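Falent Two-Arm Bench Kit – Set-up and Operating Guide

Section 7: Folding laundry

7.1 What this section covers

The folding routine handles one garment at a time, laid out by a person on a flat table. It does not sort a basket, find a shirt in a pile, turn sleeves the right way out or put anything away. Owners who expect a finished household chore should read 7.5 before going further. The routine is a starting point for training and testing, and it still needs someone standing by.

Short-sleeved T-shirts in a plain colour give the best results. Begin with one of these, even if the work you have in mind is towels or overalls.

7.2 Before you start

Complete the arm calibration in Section 2. Check that the table is level and that the height entered in the Quintero control software matches the real height of the top. An error here shows up as fingers that press into the table or close above the cloth.

CAUTION: Keep hands, hair and loose clothing away from the arms whenever the drive light is on. Use the stop button before reaching across the table for any reason.

Note: Marks, tape and printed patterns on the table can be taken for part of the garment. Use a plain top that contrasts with the cloth.

7.3 Laying out and first grip

1. Spread the garment nearly flat, turned sideways to the arms, with the neckline to one side and the hem to the other. Small wrinkles may be left. Folded-under sleeves may not.

2. Select FOLD, then SHIRT, then CONFIRM OUTLINE. If the outline on the screen leaves out a sleeve, lay the garment out again and repeat.

3. Press STEP. The arms take hold along the edge nearest to them, one at the shoulder corner by the upper sleeve and the other where the hem meets the same edge. A short fold at the shoulder grip is acceptable. 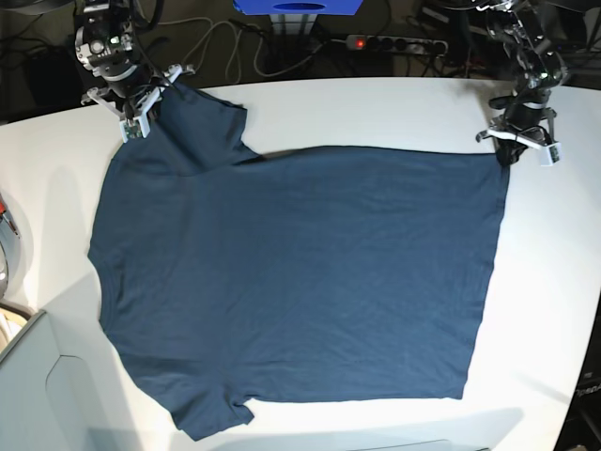

4. Check both grips by eye. Each gripper should hold the cloth itself, with no bare finger closing on the table. If either has missed, press BACK and return to step 2.

5. Press STEP again to carry the held edge across. Do not smooth the cloth by hand during this movement.

6. Wait for both grippers to open fully before pressing NEXT FOLD.

7.4 Checking the wrist view

Open the wrist camera window from the VIEW menu. With the gripper open, both finger pads should be visible at the bottom of the picture with a clear gap between them. The pads are too close to the lens to appear sharp. Judge focus by the pivot joint. Cloth and table should be easy to tell apart.

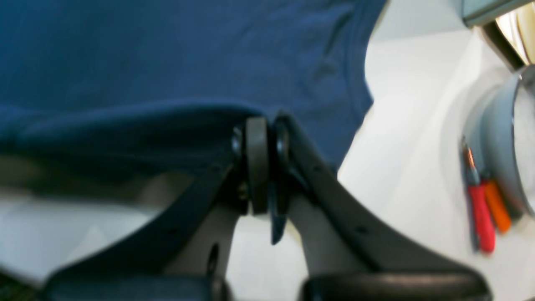
Page last changed: Jun 15, 2019

If the white of the table washes out completely, lower the exposure by one step and look again. Some glare is harmless, but a garment edge that disappears into it will be missed at the first grip. Objects standing on the table can stay there if they are outside the work area set in 7.2. Move them back if either arm passes over them.

7.5 Limits of the routine

In our bench trials at Zunville, led by Yatziri Esquivel, the routine was run 534 times on plain T-shirts. Thin, slippery fabric gave the most failed grips. Two layers picked up as one was the next most common fault, and the software does not detect it – the fold simply comes out skewed.

A person folds the same shirt faster and notices when it has gone wrong. The kit is not yet suitable for unattended use in a home, laundry or packing room. Stop after 16 folds and check the finger pads for lint.

Button-up shirts, hoods and fitted sheets are not supported. Settings for small towels are given in the Clulero add-on sheet.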